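Returning Keys at the End of a Tenancy

Plesdale Residential Services, Tenant Guidance
Updated November 12, 2024

Tenants leaving a Plesdale property must return every key issued to them, along with any copies made during the tenancy. Please follow the steps below before your final appointment.

Step 1. Find your key receipt. It was signed when you moved in and lists each key by door.

Step 2. Remove fobs, tags and personal keys from the ring. Keys to a bicycle lock or workplace are often handed in by mistake.

Step 3. Lay the ring on a clear table in good light and spread the keys so that each one can be checked against the receipt.

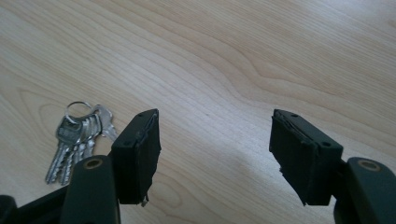
Step 4. Try each key in its lock. Report a key that sticks, but do not oil or file it.

Step 5. Place the keys in the envelope provided, write your unit number on the front and seal it.

Step 6. Bring the envelope to the Hudec Street office before 11 a.m. on your last day. Keys may not be left in a mailbox or with a neighbor. Staff will sign your receipt, and you should keep it until your deposit has been settled.

Missing keys must be reported in writing at least 2 days before you leave. Questions may be directed to Gwawr Rowlands, Tenant Services.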